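Urnisville Linen and Laundry Program
Progress report to the Telar Fund
Tuesday, July 25, 2023
Prepared by Neema Rashidi

Dear Jarlath,

You asked for a shorter report than last time, and for fewer remarks about the dryer. I can promise the first.

The program now does laundry for 86 households, up from 40 when your grant began. Most are people who live alone and can no longer manage the stairs to a basement machine. We pick up on one visit, wash at the Jetitz Street site, and fold and put away at the client's home on the next. The putting away was your suggestion. I was against it, on the grounds that it would take forever, and it does take forever. It is also the part clients mention on the comment cards, so I have stopped arguing.

Spending is on track. The one large purchase this quarter was the second washer, at $1,799 delivered, which came in under the budget line. The delivery crew left it in the parking lot overnight. It works fine.

Folding is done on the client's bed, with the blanket left on, as few of the homes have a table big enough. Sheets and towels go first, then anything with a zipper, closed and laid flat, and socks last.

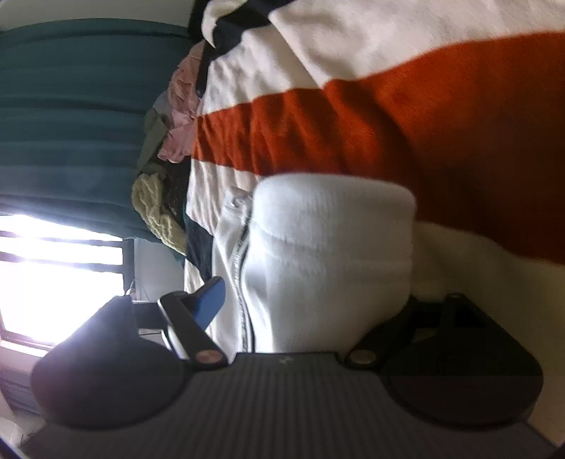 Socks remain our leading source of complaints. In the spring we had a shoebox at Jetitz Street holding 100 single socks, nearly all of them white, and every client was sure that theirs was the better one. We have since moved to mesh bags, one per household, tagged before anything leaves the house. The box has been filling much more slowly. Mr. Sukprasert has asked that his socks be rolled and never folded over at the cuff, and has supplied a diagram. It is now taped inside the van.

Two things are behind schedule. The written folding guide was due last month and exists as nine pages of notes, four of them on fitted sheets. The staff can't agree on fitted sheets. I plan to cut that section to a paragraph and accept the consequences. The evening pickup route is also not running, as we are still one driver short. I expect both to be settled by September.

For the next period we would like to move the unspent balance on the equipment line over to detergent and mesh bags. No new money is needed. The form is attached, signed in both places this time.

As for the dryer, it is still making the noise.

Neema Rashidi
Program Manager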